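Winter hours and repair bench news from Cuesta Tool Library
29/11/2023
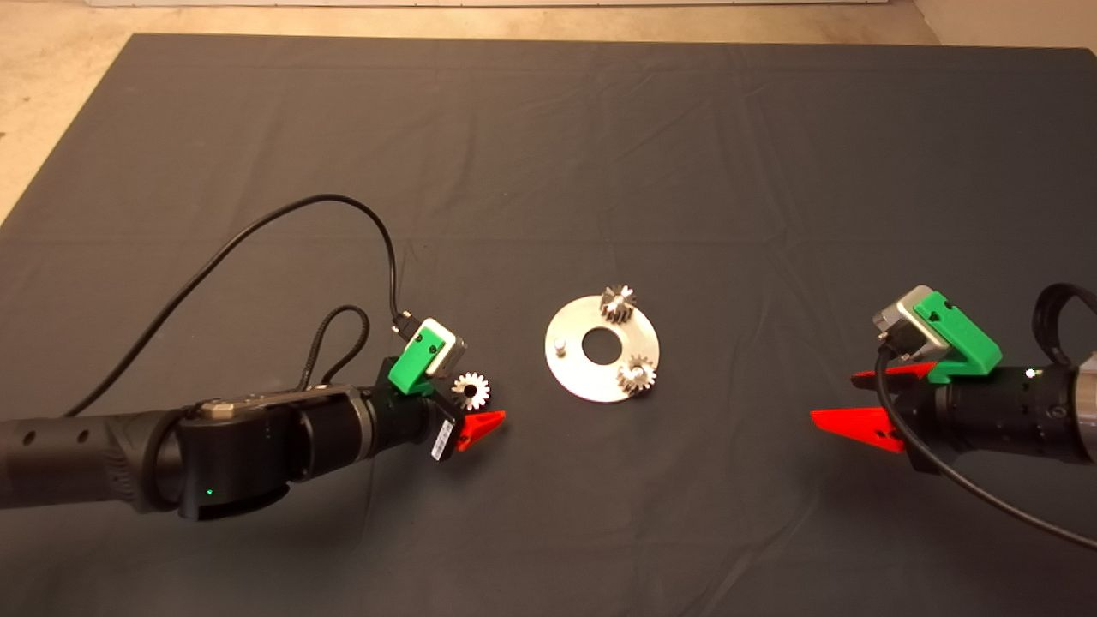
The Cuesta Tool Library moves to winter hours next week. We will be open Tuesday and Thursday evenings until 9 and Saturday mornings as usual. Sunday opening stops until April. If you have something out that is due back on a Sunday, bring it in by the following Tuesday and there will be no late fee. The drop box by the side door is for hand tools only. Please do not leave anything with a cord or a fuel tank in it.

Members borrowed 832 items between April and the end of October, up from the same stretch last year. Ladders and the two carpet cleaners were out most of the time. The tile saw had a waiting list all summer, and we have now bought a second one from Drultent with money from the fall sale. It will go on the shelf once the label and the manual are sorted out. The sale itself brought in $326 after costs. Thanks to everyone who gave up a garage shelf or two for it.

The repair bench is taking bookings again. Ritu Bhardwaj runs it on Thursdays and Kauko Heinonen on Saturdays. You can bring one item per visit. Lamps, hand drills, mixers, wall clocks and sewing machines are all fine. Microwaves are not, and neither is anything with a gas line. If you have already taken the thing apart, bring every piece in one container with a lid, along with any screws you weren't sure about. A photo of how it looked before you opened it is a big help.

Kauko asks people to stop using cooking oil on moving parts. It gums up over a few months and then has to be scraped off before any real work can start. Light machine oil is sold at most hardware stores, and we keep a bottle at the desk if you only need a few drops. For plastic gears, ask first. Some oils make them swell or crack.

Parts are charged at cost and labor is free. If a part has to be ordered, we will call you with the price and you can decide then. Orders through Kimel have been slow this fall, so allow a couple of weeks. Items not picked up within a month of our call go to the spring sale.

The sharpening evening is on again before the holidays, in the hall on Bullilport Road. There are 16 places and you need to sign up at the desk. Kitchen knives, chisels and garden shears are welcome - serrated blades are not. Wrap them in a towel or cardboard for the trip over.

Membership renewals are due at the end of the year. The fee stays the same. You can pay by card or check at the desk, and if your address or phone number has changed, please tell us when you renew.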